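Equipment planning for the coming year: handling robots at the Mustance site
July 28, 2026
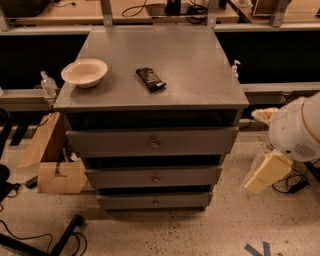 A robot arm at the three-drawer cabinet, with a bowl and a packet on top.

The Equipment Planning Office has completed its review of the handling robot programme and has submitted a purchasing proposal to the finance board. Departments that expect to use the robots in the coming year are asked to read the points below before they prepare their own budget requests.

The proposal provides for two further robots at the Mustance site. Quotations were obtained from two suppliers, Prikier and Gruto. The Gruto quotation was lower on the purchase price. The Prikier quotation included delivery, installation and the first year of servicing, and it came out lower once these were added to the other. The office has recommended Prikier. The decision rests with the board, and no order will be placed until its approval has been given in writing.

Household tasks will remain the main line of work. These involve small items of the kind kept on a kitchen worktop or in a drawer, and they place heavy demands on the gripper. Finger pads were replaced more often last year than the budget allowed for, and the cost was met from the general repairs line. From now on, pads will have a line of their own. Departments should enter the number of working hours they expect for each robot, and the office will work out the pads required.

Furniture and everyday objects used in the tasks have until now been bought by each team separately. This led to several cabinets of the same pattern being ordered in the same month, while other teams waited for a table. A shared store will open in the Abdel Hamid building, with a starting stock of 29 items. Teams may borrow from it for the length of a project. Requests for new furniture will be considered once the store list has been checked.

Cabling and power also need attention. The review found that extension leads, adapters and cable covers were seldom included in requests, although every work area needs them. A fixed sum of 400 pounds for each work area has been set aside for this purpose. It covers leads, cable ties, floor covers and storage boxes. It does not cover computers, screens or desks, which continue to be requested through the usual form. Spare adapters should be labelled and returned to the store when a work area is cleared.

Departments are reminded that floor space must be agreed before equipment is requested. A robot needs clear room on the side from which it approaches the furniture, and this room should be shown on the plan with the drawers fully open. Several plans received in March gave the size of the cabinet with its drawers shut and had to be sent back. Partitions between the work areas and the desks may be moved only with the agreement of the buildings team. The cost of moving them is charged to the department making the request.

Servicing of the existing robots will continue under the present contract. Bookings for service visits are made through the office, and work areas should be free of other activity on the day of the visit. Where a visit has to be postponed at short notice, the call-out charge will be passed on to the department.

Request forms, the store list and the plan template are available on the Equipment Planning pages. Completed forms should be sent to the office with the signature of the head of department.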